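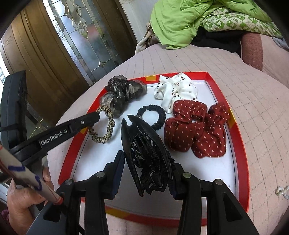

Page last changed: Thu 18 July

Home Organizing, Evening Course
Notes for session four: hair things
Mohandas Palaniappan

Hi all! I promised to type up what we talked about, so these are my notes, tidied a little (not much). If you missed the session, read the sorting part first and do the homework at the end anyway.

We started with my favorite question: where do your hair ties live right now? Answers included the gearshift, a doorknob, both wrists, and "the dog's bed." Small soft things wander more than anything else in a house, and I think it's mostly that they never get a proper home. We give socks a drawer. We give a scrunchie whatever surface is closest when our head hits the pillow.

So step one is a tray. I like a shallow one with low walls and a white bottom, because a thin black elastic disappears completely in a dark drawer and shows up right away on white. A red rim is a bonus if you ask me, you can spot it from across the bedroom! Deep baskets are where hair ties go to tangle.

Step two, dump everything out on the bed. A quilt is perfect for this, nothing rolls off. Then sort by how you use it and forget about color for now:

Grippy: plain elastics and braided ties. Gym, cooking, windy days.
Gentle: satin scrunchies. Sleeping, or a loose bun.
Dressy: sheer organza, anything with glitter or a bead on it.
Hard: claw clips, barrettes, bobby pins.

Somebody asked where a cotton scrunchie with dots goes. Wherever you reach for it! Mine would be in gentle, my sister would say dressy, and we'd both be right.

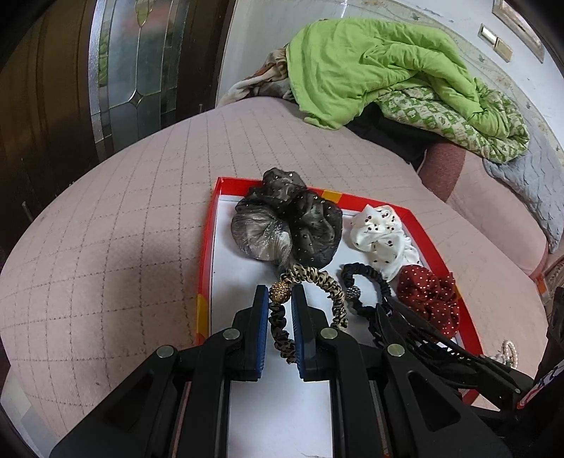
The puffy ones go at the back. They hold their shape and they don't mind leaning on a wall, and then the skinny ones can sit in front where you can get a finger through the loop. Beads are the troublemakers. A beaded tie will catch on organza if you give it half a chance, so lay it flat and leave it a bit of space. Claw clips get a corner to themselves, teeth closed, and please don't drop them on top of anything sheer.

We ran out of time for the part about worn-out elastics, so quickly: stretch it, let go, and if it stays long, out it goes. Same if you can see the rubber. Scrunchies can usually be saved. Open a little of the seam, thread new elastic through with a safety pin, and sew it shut. Most of them wash fine by hand in cool water, and I dry mine flat on a towel.

Homework: set up one tray and use it for a week. Don't buy anything yet, a baking dish will do. Write down every place you find a stray, and bring the list with you. Next session is scarves and belts, so bring one of each that annoys you.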